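4.3 Does the planner need to know what is in the basket?

The previous section reported how well Sirach, our task planner, ordered its subgoals when the state of the room was given to it by hand. That is a generous test. On the real arm the state has to come from perception, and we were doubtful from the start that the neat symbols the planner works with (door open, basket near, item in basket) could be read reliably from a wrist view. This section looks at that step alone. We make no claim about full laundry runs.

The perception module, Bruneck, takes a single wrist image and returns a list of objects with a confidence for each relation between them. Sirach then drops any relation under a fixed threshold. We kept the threshold from the May release. Tuning it per room would have raised our scores, and we suspect that a good part of the progress reported for systems of this type comes from just that sort of tuning.

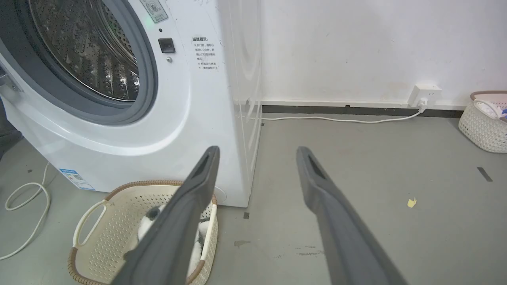
The label set matters more than we had expected. Bruneck has one class for clothing and another for soft toys, and the two are hard to tell apart when a black and white item is bunched up and a finger covers part of it. The planner treats the classes differently: clothing may be grasped at any fold, while a toy must be grasped around the body. A wrong label therefore selects a wrong grasp routine, even though the position estimate may be perfectly good. Our usual metric, which scores position only, hides this error completely.

We labelled 406 wrist images by hand, using 2 labellers who worked apart and settled their differences afterwards. Many of those differences were about whether an item counted as being inside the basket when the rim was partly hidden. If people argue over the relation, we see little value in reporting the model's agreement with it to several decimal places, and we have not done so.

A second source of trouble is the other basket. The planner's goal refers to "the basket", and Bruneck settles the reference by choosing the one nearest the fingertips. That rule suits a view like Figure 4, where one basket sits between the fingers and another stands further back near the wall. It has no memory, though. When the arm swings away, the nearest basket may change, and the goal changes with it without any warning to the operator. We regard this as a design fault in our own software and would not want it described as an edge case.

Figure 4. Wrist view with a plush toy in the nearer basket and the washing machine door open. 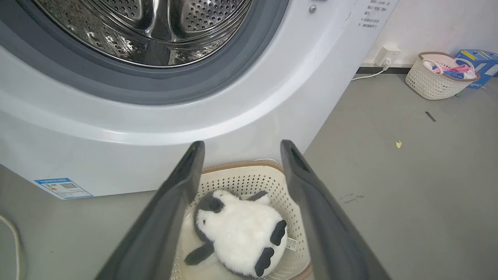 Anju Semwal objected, on reading a draft, that the fault lies with the planner and that Bruneck is being blamed for it. A detector should report both baskets and leave the choice to whatever holds the goal, she wrote, and no amount of extra labelling will fix a reference that was never stored.

We accept the point about storage, and the next version of Sirach will keep an identifier for each container. We are less sure that it settles the matter. An identifier must still be matched to a new view after the arm has moved, and that match depends on the same perception we have been questioning. Devendra Grewal's tests on the Trindade simulator show clean matching over 100 simulated views, but the simulator draws its baskets in different colours, and ours are both pale with small holes. Until the test is repeated on real images we treat the simulated result as an upper bound.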